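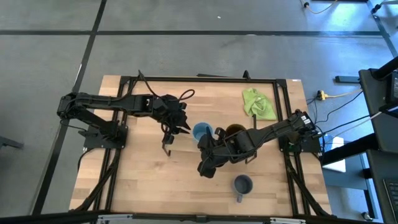
Can the two-arm bench do repeatable work on household cups with the money already granted? For single cups, it can; handovers between the arms need one more round of work on the grippers and the cable runs, and that fits inside the remaining budget.

## Progress report, Clodon shared workshop, to end of May

Prepared for Katia Ruggiero, Vileo small grants

### Position

The frame, the table and both arms are installed and in use. The bench is a butcher-block top inside a black aluminium extrusion frame, with one arm bolted to a base plate near the left edge and the other near the right. The control stand is on the right-hand side. Floor zones are marked in black tape and members have kept to them.

The original plan had both arms on the same side. We moved them to opposite sides in March after the elbows fouled each other on anything placed near the centre line. The change cost one evening of drilling and a second base plate, which was cut from offcut stock and not charged to the grant.

### Work done since the last report

- Both arms homed and calibrated to a common origin at the table centre.
- Joint limits set in software, with a slower limit inside a 105 mm band where the two grippers can meet.
- Emergency stop wired to cut both arms together. Tested at full reach and at rest.
- Pick and place routine written for plain cups and for mugs with handles.
- First trials with soft items. Cloth is picked up but seldom released where intended.

The mug routine approaches from the side away from the handle. If the handle direction can't be found, the arm goes back to its rest pose and logs a fault. This is slower than guessing but has stopped the knocks we had in the first week of testing.

### Problems

**Cable runs.** Cables on the upper links are looped with slack for full travel. The slack is more than is needed for normal work and it catches on the wrist housing when the arm folds back. We intend to fit Jurić clips at each joint and shorten the loops. Cables leaving the table for the stand will go into a floor cover at the same time.

**Gripper fingers.** The present fingers are printed. They hold a cup by the rim well enough but flex under a full mug, and the tips drift out of line after a few hours. A replacement set with a metal core has been drawn. Cetden quoted eight working days for the cores.

**Lighting.** Evening sessions give poor cup detection with dark cups. A diffuse lamp above the table is the likely fix. Not yet bought.

**Power.** Both arms and the stand share one strip. No trips recorded, but the load should be split before the lamp is added.

### Spending

The grant has £900 left. Finger cores, clips, floor cover and lamp are expected to take around half of it. The remainder is held for a spare wrist motor, the part with the longest delivery time and the only one we can't make or borrow.

### Next period

1. Fit clips and shorten the cable loops on the left arm, run it for a week, then repeat on the right.
2. Fit the new fingers and recalibrate.
3. Move the stand to its own power supply.
4. Resume handover trials, plain cups first.

We ask for one change to the agreed plan. The cloth-folding target should move to the period after next. It depends on the new fingers, and work on it now would have to be redone. If this is acceptable, please confirm before the cores are ordered, as the finger profile differs slightly between the two tasks.

The test log and the revised drawings are in the shared folder. The bench can be seen running on most evenings after 7 pm.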